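Gestwood bench notebook
12/21/24
Job 1212, the Undumdale chairs, and glue notes

Started with the glue, as I had let the old batch go too long. It smelled off when I opened the jar and there was a gray skin with a spot of mold at the side. Threw the lot out and washed the jar twice. Whoever uses it next, please write the mixing day on the tape. Elmarie does this and I don't, so that is a note to myself.

New batch: 200 g of the Hoàng granules, cold water to cover plus a finger's width. Stirred once after a few minutes so the bottom layer didn't cake. Left to swell on the back shelf, away from the heater. The Hoàng granules are coarser than what we had last year and they take longer to soften all the way through. If you press one between your fingernails and feel a hard grain in the middle, it isn't ready. I went too early last time and had lumps that never fully melted, and I blamed the pot.

The Sisent pot is holding temperature well now that the thermostat has been cleaned. The dial still reads low. I have put a pencil mark on the body where the water bath sits steady at the right heat, and I would ignore the printed numbers. Don't fill the bath over the line on the inside. The glue jar floats if you do, tips, and you get water in the glue. Ask me how many times.

Chairs. Lucinda Schumacher brought in the set from the house in Undumdale. Beech, turned legs, caned seats that somebody covered over with pads at some point. All of them rack badly. She wants them to be sat on at meals and doesn't care about the finish, which she says her grandmother had already ruined. She asked if we could "just squirt something in the joints." Told her that somebody had tried that before, more than once from the look of it, and it is the reason they are loose now.

Took down the first chair, the one with the split back rail. Three different glues in it as far as I can tell. Original hide glue at the bottom of the mortises, brown and crystalline, comes away with warm water and a brush. Over that a yellow wood glue, rubbery when wet. And in the front left leg joint something clear and hard that doesn't soften with water, vinegar or heat at any level I'm willing to use on beech. Had to pare that off the tenon with a chisel, and took a little wood along with it. The tenon is now slightly undersize on one face.

Options for the thin tenon:
Veneer shim glued to the face and planed back. Slow, but the joint will come apart again one day.
Wedge it. I don't like it on a stopped mortise when I can't see what the bottom looks like.
Epoxy and forget it. No.

Went with the shim. Beech veneer from the offcut drawer, grain running the same way as the tenon. Glued with the last of the liquid hide, clamped between two waxed blocks. Will plane tomorrow.

Elmarie worked on the back rail. The split runs with the grain and opens if you flex it by hand, but it closes up clean with no missing splinters. She wanted to get glue all the way into it and used the trick with the thin palette knife: open the split a hair, load the knife, draw it along, flex the rail a few times so the glue pumps in. Then warm water on a rag, wipe, clamp. She also warmed the rail on the heater shelf first, which I usually skip on a repair this small. It made a clear difference. The glue stayed liquid long enough to run right to the end of the crack and we saw it bead out at the far side. I'll be warming everything from now on, at least in December with the shop as cold as it is.

Steam notes. We tried the small steamer on the stuck joint between the side stretcher and the back leg. Drilled a tiny hole in from the inside where the pad hides it, put the needle in, short bursts. Nothing happened, then it let go all at once and I nearly dropped the leg. Keep a hand on both parts. Raised the grain all around the hole and left a pale bloom in the old shellac. The bloom went after a wipe with alcohol. Raised grain needs a light sanding but I'll wait for it to dry out.

Labels. Every piece gets a masking tape tag before it comes off the chair, and the tag goes on a surface that won't be glued. I marked the stretchers with chair number and position, front/back and left/right as if you were sitting in the chair. Elmarie marks as if she were standing in front of it. We found this out after the first chair was apart. We have agreed on sitting. It's written on the wall over the vise now.

Sharpening. Did the paring chisels while the shim was in the clamp. The wide one had a nick from the hard clear glue. Ground it back, then up to the 1000 stone, then the strop. I have been stopping there for paring old glue and I don't see the point of going finer for work that is going to dull it in a minute. The fine stones are for when there's end grain to clean up. The 1000 has a hollow in the middle again. Flatten it before the next job, and wipe the slurry off the bench when you're done, it got on the clamps.

Lights. Been meaning to write this down for a while. The overheads are bad for reading surfaces. You look for a ridge or a scrape mark on anything shiny and all you get is the lights looking back at you. For checking glue residue on the tenons I turn them off and use the clip lamp held low, nearly level with the wood. The leftover glue shows as small shiny patches and the clean wood stays dull. Same for old shellac. Works much better than wiping with a damp finger, and you don't keep wetting the joint.
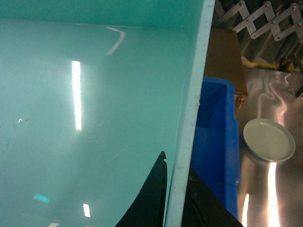 Overhead lights on the pale teal panel. Long streak left of center, the hooked one higher up.

Would like a second clip lamp. Put on the list, under clamp pads.

Dry fit. Put the front frame of the first chair together without glue to see where it wants to go. The legs toe in a little at the bottom, more on the right. I think they always did, the shoulders on the front rail are cut that way and there is no sign of them having been altered. Left alone. The diagonal measurements on the seat frame match closely enough that I'm not going to chase it. One mortise, back right, has a drilled hole in the bottom that goes nowhere. Old mistake by the maker, probably. Plugging it would do nothing, so it stays.

The seat. Under the pad the cane is in better shape than I expected, sagged but only broken at the front edge. Lucinda doesn't want recaning on this job. I wrote on the ticket that the pads are putting tacks through the frame right next to the cane holes, and that if she ever wants it recaned she should stop having pads tacked on. She can use ties. Elmarie pulled the tacks on the first seat and a few had rusted through and left their points in the wood. Those we leave unless they stand proud.

Clamping order for tomorrow, so that we don't argue over the hot glue:
Warm all the parts on the heater shelf, tags facing out.
Front frame first, both joints, band clamp, check diagonals, leave it.
Back frame the same, but with the shaped cauls. They are in the box marked cauls, under the box marked cauls.
Side rails and stretchers last, all in one go, two people.
Stand it on the saw table with the blade down and push until all the feet touch. Then leave it there overnight.

The last step takes up to 3 minutes before the glue starts to gel, if the parts are properly warm. Less if the door gets opened. Hang the sign on the door.

Cost so far. Haven't added it up. The quote was for the glue work only and the paring has already eaten most of a morning. If the other chairs also have the hard clear stuff in them I'll need to call Lucinda before going further. I checked by poking a needle into the open joints and found it in one more for certain, on the chair with the replaced stretcher. The rest felt soft or powdery. Can't tell properly until they are apart.

The replaced stretcher, by the way, is maple and somebody stained it to match. Good turning, better than the originals. It's a bit short, so the legs have been pulled in to meet it, and that joint has been under tension ever since. I'd like to make a new one in beech. Elmarie says leave it and lengthen the tenon with a let-in piece. Her way is less work and keeps a nice piece of turning, so we'll probably do that. Ask Lucinda if she knows who made it.

To do:
Melt the new batch first thing, strain through the stocking, not the tea strainer.
Plane the shim.
Flatten the 1000 stone.
Order more granules from Hoàng and ask if they have a finer grind.
Take the cauls out of the wax puddle.
Call Lucinda re: hard glue, after the second chair is apart.

Elmarie added: liquid hide is finished, empty bottle is in the bin, the full one on the shelf is past its date. I tried a drop between two scraps and it was still tacky when I left. Don't use it on the chairs.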